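Search this site
Search
Posted 21 September 2023

Golora Robotics Club: Notes on the Second Term

This post continues the record I began in March, when the Golora Robotics Club moved its senior project from line-following vehicles to bin picking. Several families and two neighbouring schools have asked for an account of how the work is organised, and I have set it out below.

The senior project is entered in the Prellgate Challenge, in the student automation category. Teams are asked to program an arm to take parts from one container and place them in another without human help. The rules allow nine minutes for each run. Points are deducted for dropped parts, and a run ends at once if the arm strikes the wall of a container with enough force to trigger its safety stop. Our students consider this last rule the hardest to satisfy, and I agree with them.

Work this term has been divided between two groups. The first is responsible for grasping, and the second for the program that decides which part should be attempted next. Each group keeps a written log in the Kozan workbook, and no change is made to the shared program until it has been entered there and read by a member of the other group. The practice was unpopular at first. It has since saved a good deal of repeated work, particularly after the holiday break.

The grasping group has given most of its attention to parts that lie flat or rest near a wall. A block in open space can be approached from almost any side. A block close to the front wall leaves little room for the second fingertip, and the wrist must be turned before the arm descends. The students have also had to plan for the cable bundle, which loops out well beyond the wrist and needs clearance of its own.
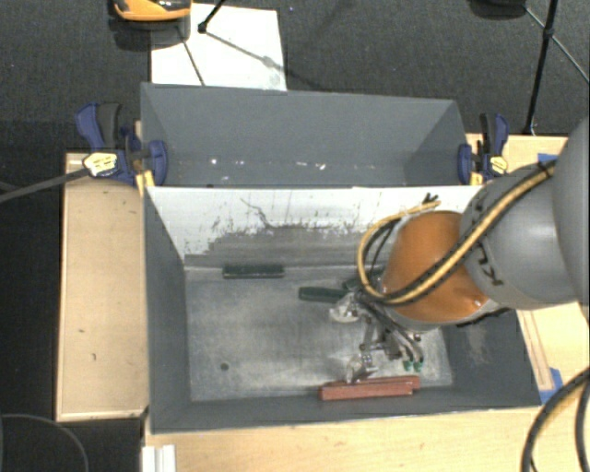

One parent, Pritell project notes in hand, wrote to ask whether students would learn more by building an arm themselves. The comment went on: "My daughter can tell me a great deal about grasp angles and very little about motors. Is that the balance the club intends?"

It is a fair question. The junior program still covers motors, gearing and basic wiring, and every senior student is expected to have completed it or to show equal knowledge. The senior year is concerned with planning, testing and the keeping of records. I will raise the matter of a short refresher on motors when next year's program is drawn up.

The grasping group has now logged almost 3000 attempts. The next milestone is a set of 300 attempts with no changes to the program between them, so that the results can be fairly compared. Parts will be returned to the bin by hand after each run and their positions left to chance.

Students are reminded to close their log entries before leaving the room.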